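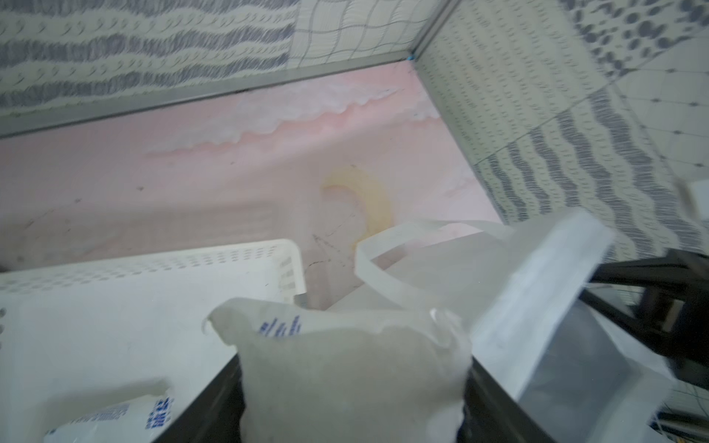 Patterned tile, pink floor.

Home Skin Makeup Hair Tutorials Contact

How to patch test a new face cream (and survive the waiting)

I have skin that takes offense easily. Over the years it has objected to a clay mask, two sunscreens and a rose toner I'd bought purely for the bottle. So I patch test everything now, and since the question keeps turning up in my inbox, I've written down the way I do it. It's slow and dull, and it has saved me from going to one wedding with a face like a boiled ham. (I didn't do it before the other wedding. Ask Hajnalka for the photos.)

What you need

The product, clean hands, a pen and four days in which you don't introduce anything else. That last one is harder than it sounds if you shop the way I do.

Step 1. Pick your spot

The inside of the forearm, just below the elbow crease, is the usual place. Wash it with whatever you normally use, and pat it dry. Don't shave there first and don't pick an area that's already cross about something.

Step 2. Put on a small amount

A blob the size of a pea, spread over a patch as wide as a quarter. I draw a dot in pen on either side so I can find it again. If you're testing two creams, use one arm for each and write the names down somewhere. I once spent an evening unable to remember whether the itchy arm was the Rokelik night balm or the Jara gel, and ended up giving both away to my friend Simão, who could wash in gravel and glow.

Leave-on products get left on. A cleanser should be rinsed off after the time it says on the packaging — don't leave a face wash on your arm all day and then blame the face wash.

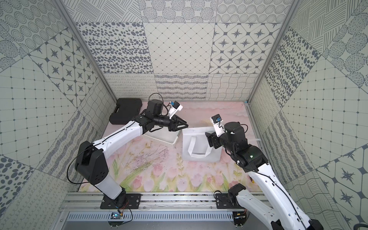
Step 3. Do it again, morning and evening

Same spot, same amount, twice a day. One application proves very little. My worst reactions have all shown up on day three, when I was already planning the glowing review.

If you get burning, swelling or blisters, wash it off and stop there. If it's severe, or spreads, or your breathing feels off, get medical help at once and forget about the rest of this page. A bit of tingling from an acid product can be normal, but tingling that's still going after 12 minutes is, in my book, a no.

Step 4. Move up to the face

Arm still calm? Try a small patch along the jaw, near the ear, for another couple of days. Facial skin is fussier than arm skin and likes to be asked separately. I start this part on a Sunday evening, when the only witness is the cat.

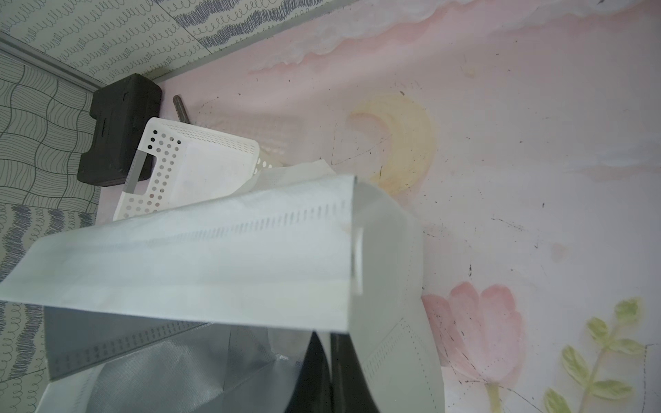
Step 5. Use it properly, but only it

Now you can put it on your whole face. Leave the rest of your routine alone for a week or two, though. If you bring in a new serum on the same day and wake up spotty, you've learned nothing and you own two suspects.

A few extra notes

"Natural" on the label doesn't get a product out of testing. Neither does a high price, sadly.

Retest if the formula changes. Somevmont redid their day cream in November and my forearm spotted it before I'd read the new box.

If you react to lots of different things, see a dermatologist and ask about proper allergy testing. A pea of cream and a ballpoint pen will only get you so far.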